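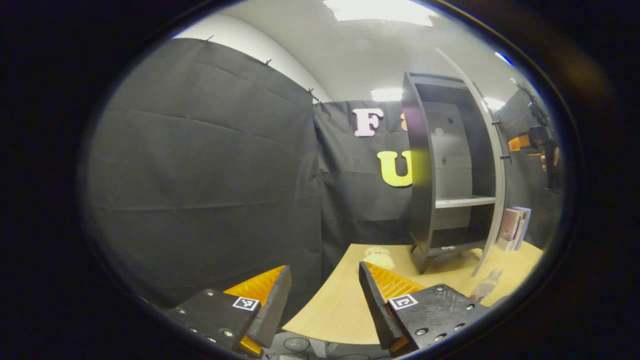 Ticket: Planunterlagen zum Bebauungsplan „Uferstraße Nord“ im Beteiligungsportal nicht vollständig abrufbar
Portal: Turano, Mandant Stadt Idberg
Gemeldet von: Corina Ilie, Stadtplanungsamt Idberg
Bearbeitung: Dae-han Ryu, Support
Eröffnet: 2024-11-07
Priorität: hoch
Status: geschlossen

Meldung (Corina Ilie)
Die öffentliche Auslegung zum Bebauungsplan „Uferstraße Nord“ läuft seit heute früh. Im Portal sind die Begründung und die textlichen Festsetzungen abrufbar. Die Planzeichnung und das Schallgutachten werden in der Liste angezeigt, beim Anklicken kommt aber „Dokument nicht verfügbar“. Bei mir im Amt lassen sich beide Dateien öffnen, wenn ich angemeldet bin. Ohne Anmeldung geht es nicht. Zwei Anwohner haben bereits angerufen. Bitte schnell prüfen, weil die Unterlagen während der gesamten Frist zugänglich sein müssen.

Antwort Support (Dae-han Ryu)
Fehler ohne Anmeldung nachgestellt, in zwei Browsern, auch am Telefon. Bitte noch mitteilen:
Dateigröße der beiden Dokumente
Wer hat sie hochgeladen, Amt oder Planungsbüro?
Wurden die Dateien nach der Freigabe des Verfahrens noch einmal ersetzt?

Rückmeldung (Corina Ilie)
Planzeichnung 40 MB, Schallgutachten 16 MB. Hochgeladen hat beides das Büro Dobre über den Zugang für externe Planer. Ob etwas ersetzt wurde, weiß ich nicht, ich frage dort nach. Die anderen Dateien habe ich selbst eingestellt.

Notiz Support, intern
Größenbegrenzung geprüft, liegt deutlich über 40 MB. Scheidet aus. Virenprüfung bei beiden Dateien abgeschlossen, kein Befund. Dateinamen ohne Umlaute und Sonderzeichen. Die Rechte am Verfahren selbst stehen auf „öffentlich“. Die Rechte an den beiden Dateien stehen auf „Verfahrensbeteiligte“. Bei den Dateien, die Frau Ilie hochgeladen hat, steht „öffentlich“.

Antwort Support (Dae-han Ryu)
Die beiden Dateien sind nur für angemeldete Verfahrensbeteiligte freigegeben. Sie können das selbst umstellen: Verfahren öffnen, Reiter „Unterlagen“, Datei auswählen, „Sichtbarkeit“ auf „öffentlich“ setzen, speichern. Bitte danach in einem Browser ohne Anmeldung testen.

Rückmeldung (Corina Ilie)
Schallgutachten geht jetzt. Bei der Planzeichnung springt die Einstellung nach dem Speichern wieder zurück. Dreimal versucht. Es erscheint keine Fehlermeldung.

Rückmeldung (Ovidiu Radu, Büro Dobre)
Frau Ilie hat mich gebeten, hier zu antworten. Die Planzeichnung wurde von uns am Vorabend der Auslegung ersetzt, im ersten Stand fehlte die Maßkette an der westlichen Baugrenze. Das Schallgutachten ist unverändert. Im Protokoll sehe ich bei der Planzeichnung 3 Versionen, wir haben aber nur zwei hochgeladen.

Notiz Support, intern
Dritte Version ist ein automatisch erzeugtes Vorschaubild aus dem Kartenmodul Prultirine. Sie hängt noch am ersten Stand der Zeichnung und hält dessen Rechte fest. Beim Speichern übernimmt das Portal die Rechte von dort. Ähnlicher Fall im Mai bei einem Flächennutzungsplan, damals durch Neuanlage der Datei gelöst. An die Entwicklung weitergegeben (Žydrūnas Grīnberga).

Antwort Entwicklung (Žydrūnas Grīnberga)
Vorschau der Planzeichnung gelöscht und neu erzeugt, Sichtbarkeit danach auf „öffentlich“ gesetzt. Bleibt jetzt gespeichert. Der Zwischenspeicher für öffentliche Seiten wird alle 10 Minuten erneuert, bis dahin kann die alte Meldung noch erscheinen. Die Korrektur im Programm kommt mit der nächsten Wartung. Bis dahin gilt: Datei vor dem Ersetzen löschen und neu anlegen, die Funktion „Version ersetzen“ bei Planzeichnungen nicht verwenden.

Rückmeldung (Corina Ilie)
Beide Dokumente öffnen sich ohne Anmeldung. Auch der Link aus der Bekanntmachung führt zur richtigen Fassung mit der ergänzten Maßkette. Für die Verfahrensakte brauche ich noch eine Aufstellung, von wann bis wann die Dateien nicht abrufbar waren. Meine Kollegin Roxana Manole klärt mit dem Rechtsamt, ob die Auslegungsfrist verlängert wird.

Antwort Support (Dae-han Ryu)
Auszug aus dem Zugriffsprotokoll als PDF am Ticket hinterlegt. Er enthält alle fehlgeschlagenen Abrufe der beiden Dateien mit Uhrzeit, ohne IP-Adressen. Zur Frist können wir keine Auskunft geben.

Rückmeldung (Roxana Manole)
Auszug erhalten und zur Akte genommen. Der Auslegungszeitraum wird verlängert, die geänderte Bekanntmachung stellen wir selbst ein. Muss für das neue Enddatum am Verfahren noch etwas umgestellt werden?

Antwort Support (Dae-han Ryu)
Ja, unter „Fristen“ das Ende der Beteiligung ändern. Das Formular für Stellungnahmen richtet sich automatisch danach. Bereits eingegangene Stellungnahmen bleiben erhalten.

Rückmeldung (Roxana Manole)
Erledigt, neues Datum wird angezeigt. Ticket kann geschlossen werden.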